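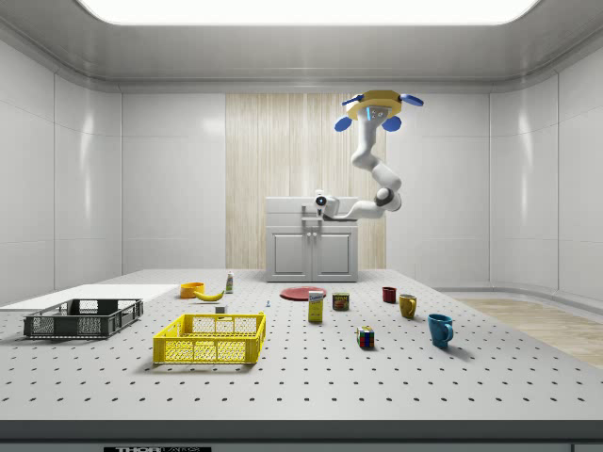 I've had the new Ravgate record on repeat since the promo landed in my inbox, and I still can't decide whether it's an ambient album with drums or a house album that keeps falling asleep. Either way, I love it! Heltinow comes out in September on the Gokusstead label, five years after the last full-length, and the first single is already up on the label's page. It runs a little over nine minutes and the kick drum doesn't show up until you've more or less forgotten it was coming. The whole record has that very clean, very lit feel to it, all white wall panels and a big bright ceiling light, and then every so often something warm comes through the middle, like that strip of pale wood grain at the back of the room. On the single it's an upright piano, slightly out of tune, and it got me every time.

If you missed Ravgate the first time round, it's the solo project of Friederike Böttcher, who put out a couple of twelve-inches that got played to death in certain small rooms (mine included) and then a debut album that hardly anybody bought. I did. I think I paid too much for it too. After that she went quiet, apart from a remix here and there and one very long mix of what sounded like dripping pipes.

I got her on the phone for twenty minutes or so this week, and she was a lot chattier than the music would make you think. She told me she'd finished a different album first and scrapped it. "It was fine. I played it in the car and I kept wanting to turn on the radio," she said. So she started over with two synths, the piano and a drum machine she describes as "mostly broken, but broken in time." She wouldn't tell me which model it is. I asked twice.

There are eight tracks on it, and the whole thing runs 79 minutes, so yes, it's going to be a double if you want it on vinyl. The label is pressing 1187 copies, a number Böttcher says came from the budget and has no deeper meaning, so please stop emailing them about it. The digital version has the same running order with one track in a longer edit. I've only heard the vinyl version of that one and I'm already jealous of the people who'll get the extra minutes.
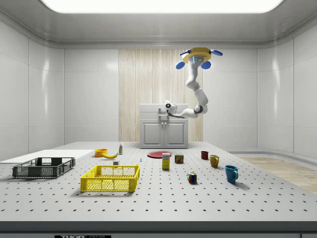

Robot arm over a tabletop of household objects, in white, yellow and blue.

My favorite so far is the third track, "Kowalchuk," named after the street she lived on when she wrote it. It's the closest thing here to an old-school club tune – big rubbery bassline, a hi-hat that's just a touch late, and a chopped-up vocal that I'm pretty sure is her own voice even though she laughed and changed the subject when I brought it up. The track after it has no drums at all, and going straight from one to the other on headphones is a bit like stepping out of a club into the parking lot. I mean that as a compliment.

It doesn't all land for me. The sixth track goes on forever, and there's a flute sound near the end I could have lived without. But I said the same thing about a track on the debut and now it's the one I play the most, so check back with me in the winter.

As for shows, there are only a handful planned, all of them seated, which made me laugh given how much of side two is basically dance music. Böttcher says people are welcome to get up. Doors are at 7 p.m. for the first one and she's on right at 8, with no opener, playing the album start to finish. Preorders for the vinyl are open now on the Gokusstead page, and the second single should be along in a couple of weeks.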